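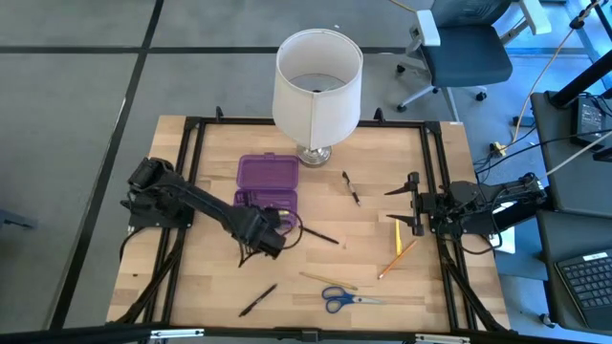 Butcher-block tabletop with an open purple pencil box.

Candy maker's assistant wanted, Ledesma Sweets, Falholm

Ledesma Sweets makes caramels, nougat and fruit jellies in a small kitchen behind our shop on Corley Street. We are hiring one assistant to start in May. The job is part-time, 18 hours a week, with more hours in the run-up to the winter holidays if you want them.

Last year we sold 3,606 boxes, most of them over the counter and the rest by mail. The mail orders are growing and Negin Safavi, who runs the kitchen, can't keep cooking and packing at the same time.

What you will do

Weigh sugar, butter, cream and nuts for the morning batches
Watch the kettle and take temperatures
Cut and wrap caramels by hand
Pack boxes and print labels for mail orders
Wash pans, scrape down tables and mop at the end of the shift
Cover the register when the shop is busy
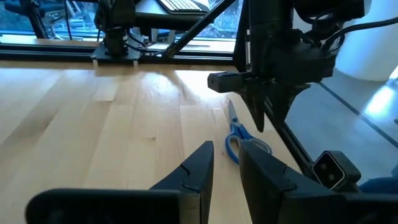 Light wood in long strips, with faint grain lines.

Shifts start at 6:30 a.m. and end at 12:30 p.m., three mornings a week. You will be on your feet for nearly all of it. Sugar bags weigh 50 pounds and you need to be able to move one from the shelf to the scale.

What we are looking for

Kitchen experience helps but we will train someone who hasn't worked with sugar before. You should be comfortable following a written recipe to the gram and writing down what you did. A food handler card is required by the end of your first month, and we pay the fee. All our candy is made in a room where peanuts, tree nuts and milk are handled every day, so please think about that before you apply if you have an allergy.

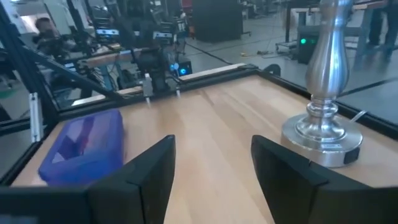

Pay is hourly and is reviewed after 3 months. You get a staff discount in the shop and can take home the caramel ends, of which there are always plenty.

How to apply

Send a resume or a short letter to Dong-geon Ahn at the shop, or drop it off at the counter any afternoon. Tell us which mornings you can work and name one candy you think is made well. People we want to meet will be asked in for a paid trial morning in the kitchen.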